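Week 4 handout: how rooms stay cool (and why some don't)
Last updated: 12th October

Right, so last week we got as far as heat going in, and I promised we'd spend this session on heat coming out. I've written up what I said in the lecture, plus the bits I skipped when we ran over. Fouad Zein asked for the numbers from the Lundwood flat again, so those are in too.

1. Warm air wants to go somewhere

You all know warm air rises. What I'd like you to hold on to is that it only rises if cooler air can come in underneath to replace it. Open one window at the top of a sealed room and you'll get a bit of sloshing in and out, nothing much more. Open one high and one low and you've got a proper flow! This is the stack effect, and the taller the gap between the two openings, the harder it pulls.

The old Semaan warehouse is my favourite case (sorry, you'll be hearing about it until March). It has vents along the floor and louvres right up in the roof, and in summer you can feel the draught on your ankles as you walk in.

2. What's adding heat indoors?

People, mostly, and whatever they've plugged in. Nearly every watt an appliance draws ends up as warmth in the room, and that goes for lamps, screens and fridges as well as the obvious kettle. A 2,000 watt heater and 2,000 watts of anything else will warm you up just the same.

Computers catch students out on this one. The fans on a computer tower move heat away from the parts inside, but it all lands in the room you're sitting in.
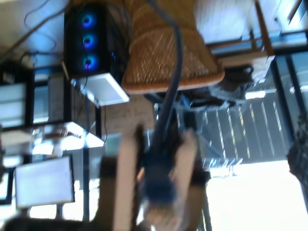
3. Working out the load

Take the Lundwood flat, living room only, mid-afternoon. We had 631 watts from people and equipment, and 113 watts coming through the north wall. Add those and you get 744 watts before we've let any sun in at all. Hala Mansour spotted that I'd left out the glazing on my slide — quite right, it's a separate line, and you'll add it yourselves in the exercise.

Keep your units the same all the way down the page. If one figure is in watts and the next is in kilowatts, the total is nonsense, and I do mark that down.

4. Getting rid of it

Cross ventilation first: openings on opposite sides, doors between them propped open. Then night cooling, where you let cool night air run over heavy walls and floors so they can soak up heat the next day. It's lovely in a stone building and pretty hopeless in a light timber one.

For next time, read the Lekham chapter and sketch the air paths in your own kitchen, with arrows. Bring the sketch on paper, please.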